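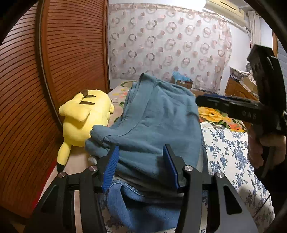 Pravell 20 is a desktop program for turning two-gripper cloth recordings into training data and motion plans. It is developed and sold by Trovmont. It reads video, gripper pose and jaw width from both hands, lines them up on one clock, marks the grasps, and writes out trajectories that a pair of robot arms can follow.

139 shares | 15 comments

Updated 20/07/2025

What it does

Recordings of laundry work are hard to label by hand. The cloth changes shape the whole time, the two grippers hide parts of it from each other, and a grasp that looks closed in one view may have missed the fabric in the other. Pravell treats each pair of recordings as one session. You load the left and right files, the program finds the time offset, and you get a single timeline with both views side by side.

The timeline is cut into segments: approach, close, hold, move, release. Each segment carries a confidence score. Low scores are shown in gray and are left out of the export until somebody accepts or edits them. Editing is done with the keyboard. Left and right arrows move the cut by one frame, Shift and an arrow move it by ten.

The grasp detector uses jaw width and image motion together. Jaw width alone is not reliable on thin cotton, where a closed gripper with cloth in it and a closed gripper with nothing in it give nearly the same reading. On terry and fleece the difference is larger and the default settings can be left alone.

Both hands on one piece

When two grippers hold the same towel or garment, the fabric between them limits where each one can go. Pravell estimates that limit from the hold segments and stores it as a maximum distance for the pair. The planner then keeps both arms inside it. If the recording has the cloth partly lifted and partly resting on the bed, mark the session as Supported so that the resting part is not treated as hanging weight. The setting is under Session, Surface.

Patterned bedding used to be a problem for the cloth outline. Version 20 has a new outline model that copes better with floral prints, particularly when the item on top is a plain color. Blue on blue is still the weakest case, and we recommend checking the outline by eye before export.

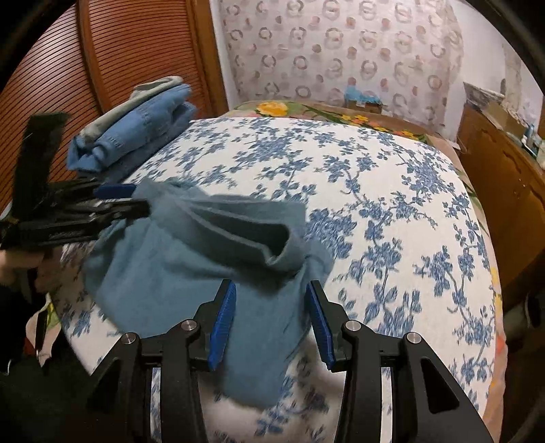

Motion export

Exports go to Marinho, our planner, or to plain files. Marinho takes the segments and solves for both arms together. It checks joint limits, arm-to-arm clearance and the bed surface, and reports the first segment it can't solve with the cause next to it. Most failures we see in support are reach failures, where a person leaned over the bed and the arms are bolted to one side of it. Moving the base in the setup file usually clears them.

Plain export writes one file per hand plus a shared file with the grasp labels. Times are in milliseconds from the start of the session. Poses are given in the bed frame or in the left gripper frame, whichever you choose in Preferences.

System needs

A computer with 20 GB of free disk space and a supported graphics card. The program will run without the card, but the outline step is slow. Network access is needed only for the license check.

Our own test set has 1218 sessions of towels, shirts, pants and bedding. It ships as labels only, without the video, and can be used to check that a new install gives the same cuts as ours.

Landmarks

The Drosska add-on finds collars, cuffs, hems and waistbands and tracks them through a session. Landmarks let you replay a motion on a garment lying in a different position. Collars are the easiest to keep, as the ribbing and the seam below it show up well even when the rest of the item is crumpled. Hems are lost more often, mainly where they drop over the side of the bed. A lost landmark is held at its last position for 15 frames and then dropped. You can pin it by hand from the right-click menu.

Drosska is licensed separately and needs version 20.

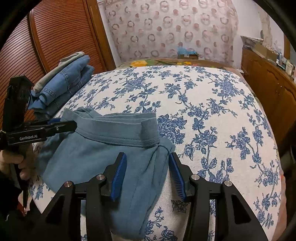
Kwok-wai Tsang writes that the add-on kept the collar on most of his shirt sessions in June, but swapped the two cuffs whenever the sleeves crossed, and asks whether left and right can be locked at the start.

Reply from Trovmont: Yes. Open the first frame, select both cuffs and press L. The lock holds until one of them is dropped, and after that you have to set it again. A lock that survives a drop is planned for the next update.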